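How to Clear and Sort Clothes on a Bed Before Putting Them Away

Last updated 18th October

This page covers sorting a backlog of clean clothes using a bed as the work surface. It applies to any bed wide enough to hold a few stacks with space left for folding. A double bed is enough for one person's wardrobe. Allow two sessions if blankets and bags are also stored on the bed.

What you need

- A made bed with the bedspread pulled flat
- One bag for items leaving the house
- A damp cloth for shelves
- A tape measure, if you are fitting stacks to a shelf of known depth

Step 1. Make the bed first

Pull the bedspread tight and tuck the foot end if it is long enough. Quilted and tufted covers need extra care. Buttons and rosettes catch on knitwear, and a stack placed directly over a tuft will lean. Set the stacks on the flat part of the quilting, or lay a folded sheet down first.

Step 2. Assign areas

Divide the bed before any clothes go on it. The layout used here:

Right side: finished stacks
Head end: bags, boxes and anything that is not clothing
Near edge: the item being folded
Center: kept clear

The center is the work area. If it fills up, stop and move something to the finished stacks before continuing. Blankets go against the wall and are folded last, as they take the most room.

Step 3. Sort by weight, then by color

Put the heavy items down first. Denim and thick cotton form the base of a stack, and T-shirts and thin knits go on top. Within each weight, keep dark items together. Black garments are hard to tell apart once folded, so place each one with the fold facing you and the neckline or waistband on the left.

Step 4. Fold to one width

Choose a width that suits the shelf and use it for everything. The shelves in the Berkus wardrobe take a 12 inch fold with clearance on both sides. For trousers, fold leg to leg, then in half, then in half again. For shirts, fold the sleeves in behind the body, then fold up from the hem.

Step 5. Check the stack height

A tall pile is acceptable on the bed for a short time but should be split before it is carried. Lift from underneath with both hands. Straps and belts should be removed and rolled separately - a loose strap will snag on the shelf edge and pull the stack out with it.
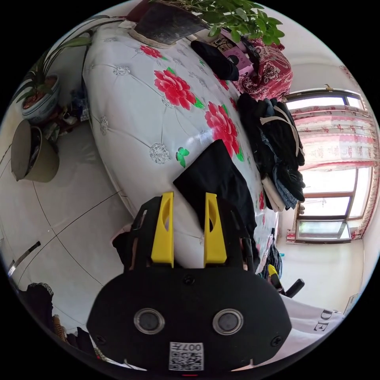 Folded clothes stacked on the right of the bed, mostly black, with denim lower in the pile.

Step 6. Clear the head end

Empty each bag and box before deciding where it goes. Bags can be hung by the strap or stored flat. Keep potted plants out of reach of swinging sleeves, and do not water them until the clothes are off the bed.

Step 7. Put away in reverse order

Carry the last stack made to the shelf first. Wipe each shelf with the damp cloth and let it dry before loading it. Fold the blankets now that the bed is free, and store them on the lowest shelf.

Notes

Curtains should be open while sorting dark clothes. Navy and black look the same under a weak bulb.

Stacks left on a bedspread overnight will mark the quilting. Shake it out and smooth it by hand.

Page maintained by Mitiku Sisay. See also: Folding fitted sheets; Storing blankets for August.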